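# When the arm stops with fault 58 during flower wrapping

On the Standgate cell, fault 58 means that the right arm met too much resistance while going down. With us it came mostly at the flower pile, when the gripper was lowered over the stems.

1. Press the stop button. Do not pull the stems by hand while the motors have power.
2. Look at the purple cable on each arm. It must make a free loop and not be caught at the elbow.
3. Compare the height of the right gripper with the pile.
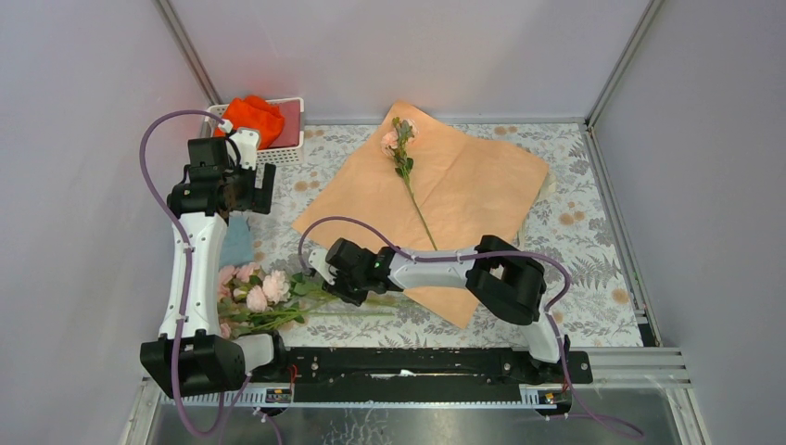 4. Raise the lowest point to 155 in the settings, then clear the fault and run one stem slowly.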